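# The Respirable Reader
November 2019

## Silica season, or why your dust plan needs reading

Every contractor we visit owns a written silica exposure plan. Most of them can even find it. At one stone countertop shop it was holding up the short leg of a coffee maker, and we had to wait for the pot to empty before we could read it. The plan was fine, as it happens. It described a different shop, in a different state, with a saw nobody on staff had ever met, but the formatting was lovely.

We at Onden have spent most of the fall doing air monitoring for fabricators, masonry crews and one very patient demolition outfit, and the paperwork keeps telling us the same story. Somebody downloads a template, changes the name on the cover, and files it. Then the company buys a new grinder, moves the cutting station closer to the break room, and swaps the wet saw for a dry one because the hose leaked. The plan carries on describing the old world.

So before the year runs out, get yours off the shelf and read it next to the work. Stand by the saw with it. If the plan says "local exhaust ventilation" and you are looking at a box fan in a window, you have found your first item.

### What we measured

Our client list this fall came to 40 sites, and we pulled 208 personal air samples between them. A personal sample means a small pump on the belt and a cyclone clipped near the collar, worn for the full shift. Workers complain about the pump for the first hour and forget it by lunch, which is how we get pumps back with barbecue sauce on them.

The lab turned up the usual suspects. Dry grinding indoors was the worst by a distance. Dry sweeping came second, and it annoys us more, given that a vacuum with the right filter costs less than our invoice. Cleanup is where good shops come undone. The cutting is done wet, the shroud is on, everyone is wearing what they should, and then at the end of the day a person with a push broom puts the whole shift's dust back in the air.

Compressed air for cleaning off clothes also remains popular. Please stop. We know it feels great.

### Three things to fix before January

- **Check the water.** A wet saw with a trickle is a dry saw with ambitions. Look at the flow while the blade is turning, and again after lunch.
- **Look at your filters.** Write the change date on the housing with a marker. "Recently" is not a date, and neither is "the other guy does it."
- **Redo the fit tests.** Faces change. So do beards, and there is a lot of optimism out there about how well a tight-fitting mask seals over one.

If you have changed a process, a tool or a material since your last round of sampling, your old numbers belong to your old shop. We will happily tell you so at length, or you can take our word for it and save the phone call.

### Gruvberg and Mondmont customers

If we sampled at your Gruvberg yard or either Mondmont building, your reports have gone out. They run long. The table you want is on the second page, and the rest is calibration records, which we include because we have to and which we understand you will not be reading in the bath. Post or hand out the individual results to the people who wore the pumps. They carried the thing around for a full shift and are entitled to know what it found.

De Haan crews on the parking structure job: your resampling is on the calendar for January, after the new shrouds arrive. Please do not clean the place up specially for us. We want the ordinary mess.

### Supervisor refresher

The half-day refresher is back, with a new section on reading a lab report without calling us. Topics include task-based controls, housekeeping, medical surveillance and how to write a plan that mentions equipment you own. The fee is $300 per person and includes a workbook, coffee and a sandwich we make no claims about. Bring your own plan, since we spend the last hour marking them up. Red pens are provided. Egos should be left in the truck.

Sign up at the front desk or reply to this newsletter. Room 507, upstairs, and the elevator is slow. 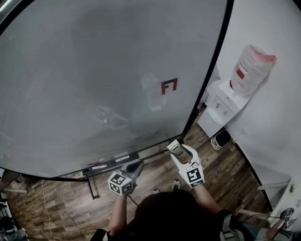 ## Office notes

Pump rentals are due back cleaned and charged, with the tubing attached. We are short several cyclones and would like them home. Check your glove boxes.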